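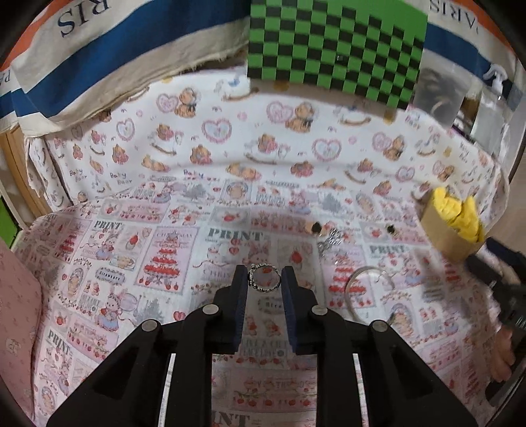
*A silver ring with an openwork band, over a cloth of cakes, strawberries, bunnies and bears.*

**FOR IMMEDIATE RELEASE - 3 May 2024**

# Elholm's lost property goes on sale, after a decent wait

The Elholm Lost Property Sale returns to the Agyeman Hall this August with everything the town has left on buses, under cinema seats and in the changing rooms of the swimming baths, and has shown no sign of wanting back.

The sale is run by Polline, the small Elholm firm that looks after lost property for the local bus depot, the baths and the Flirkusari cinema. It will last two days, a Saturday and a Sunday, with doors opening at 11 each morning. Entry is free. Leaving with nothing is allowed, though few people manage it.

Items are kept for 26 weeks before they can be sold. During that time Polline logs each one, answers the phone and listens patiently to descriptions of black umbrellas. Anything with a name and address in it gets a letter. Owners who reply are invited to collect, and some of them do.

"People are very attached to their belongings right up to the moment they have to come and fetch them," said Maxine Tuhiwai, who founded Polline and still does the Monday phones. "I had a gentleman ring every week for a cello bow. We found it, we told him, and he asked if we could hang on to it until the weather improved. That was in the autumn."

This year's tables will be grouped by where things were lost, a change from last year, when they were grouped by colour. Visitors described that arrangement as "striking" and could not find anything.

The bus tables are the largest and lean heavily towards gloves, which will be sold singly. Shoppers with a lone glove at home are encouraged to bring it along and try their luck. The cinema tables have scarves, reading glasses and a good run of paperbacks with the bookmark still at chapter two. The baths have sent goggles, towels and a formal waistcoat.

Jewellery, toys and oddments will have their own tables near the stage. Rings and watches are held for longer than other items, and anyone who thinks they recognise a piece may claim it on the day, before it is sold, by describing it to the desk without looking at it first. "Sort of shiny" has been tried and will not be accepted.

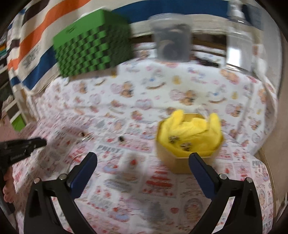
## Viewing evening and prices

A viewing evening will be held at the hall on the night before the sale, for people who believe something of theirs may be on the tables. Nothing can be bought that evening, and the desk will not be moved on this point by biscuits.

Most items will be priced at £2 or £3. Umbrellas are £2 whatever their condition, so it is worth opening one before paying for it, preferably outdoors. Jewellery, instruments and coats are priced individually, and the ticket is the price. Haggling caused a long queue last year and saved the person doing it 50p.

Money raised after costs goes towards the Elholm late bus, where a fair share of the stock was left in the first place. Tuhiwai says she is aware of how this looks.

"We did wonder if we were paying for our own supply," she said. "But it gets people home, and if they arrive without their hat, they know where to ring."

## Before you come

- Phones, bank cards, keys and passports are never sold. Ask at the desk.
- Bring a bag. Bags are also on sale, but they go early.
- Please check your pockets, your seat and the coat hooks before you leave. Last year's sale produced enough lost property to fill a table at this one.

## Enquiries

Press enquiries, requests to photograph the tables and reports of missing cello bows should go to Maxine Tuhiwai at Polline, Elholm. Calls about black umbrellas are taken on Mondays only.

**ENDS**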